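Subject: Re: [hosting-users] Retirement of the old Obura web servers
From: Naomi Khaemba
Date: 20 August 2025

Dear list members,

Thank you to everyone who replied to the first notice. Several of you raised the same points as Mr. Jatoi, so I am answering him here for the benefit of all site owners.

Shoaib Jatoi wrote:
> We keep two sites on Obura, one for the department and one for
> the annual workshop. The workshop site has not been edited in
> years, but people still link to the papers on it. Will the
> addresses change when it goes over to Skusari? And does the
> 500 MB limit apply to each site or to the account as a whole?
> I would also like to know what becomes of our contact form,
> which uses an old mail script.

Addresses will not change. Every site keeps its present domain name, and the paths to individual files are carried over as they stand. Owners who manage their own DNS records will receive the new settings from Hamisi Rweyemamu before their site is moved. Please do not alter any records until you hear from him.

The 500 MB limit applies to each site. Log files and nightly backups are stored separately and do not count toward it. If your site is over the limit, please write to the hosting desk and state what the space is used for. Larger allowances can be granted, but they have to be in place before the transfer begins.

The old mail script will not be available on Skusari. Contact forms should be rebuilt with the form tool in the control panel, which sends messages through the central mail service. Panya Kaewmanee has written a short guide to this and can look over finished forms on request. Forms that still call the old script will display normally – but nothing submitted through them will be delivered.

Sites that are no longer edited may be transferred as static pages. We recommend this for past events and closed projects. A static copy needs no software updates, and visitors will see the same pages as before. Search boxes and login areas are not included.

Obura will be switched to read-only at the start of January. Requests for static copies should reach Esther Ogola before then, with the site address and the name of the person responsible for it.

Regards,
Naomi Khaemba
Web Hosting Desk

0 comments | 2 shares

This archive uses cookies to remember your display settings. Accept | Decline

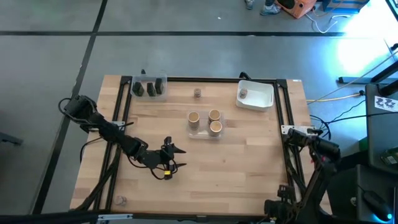

Department of Computing Services – Web and Mail Group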